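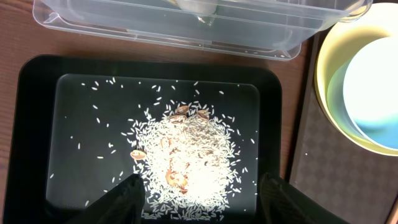
Feb 12, 2018 - sorting bench

Rice and shells again. Long-grain white, uncooked, from the Harar sack, on the black tray. Seed shells mixed in by hand. The point is still the same as in the Eller notes: how well can mixed dry goods be picked clean on a tray, and how much rice goes out with the rubbish.

Switched to the black tray for good. White grains show up well on the dark floor, strays included, and the tan shells are easy enough to find when they lie on top. With the pale inside facing up they stand out less against rice than the brown edges do. A shell half under the mound is the hard kind. The glossy floor picks up a gray sheen from the lamp, so move the lamp back a bit if it bothers you.

Weights, rice only:
start 131 g
after first pass 113 g
The missing 18 g is nearly all grains that came away with the shells or got pushed over the rim. Too much. Second pass was done slower, shells only, and lost some 3 g.

Notes on the pile:
- Don't heap it. A loose pile with thin edges is quicker to check than a tight one.
- Brown bits under the grains are broken hull, too small to pick. Leave them for the sieve.
- Shells go in the lidded jar, never back in the sack. They get reused.
- Brush the table after each run. Grains roll into the wood grain and end up in the next weighing.

Tried the coarse sieve from Ó Briain on a separate 79 g lot. The curved shells stay on top as expected, but the long grains lie flat across the mesh and need a lot of shaking. Finer pieces drop through with the rice, so it doesn't save the second step.

Entered the weights in Hiveo under dry goods. The old entries there have the tray included, so don't compare them directly - subtract the tray first.

To do before March: label the jar, get a second brush, repeat the slow pass with a fresh lot from the same sack.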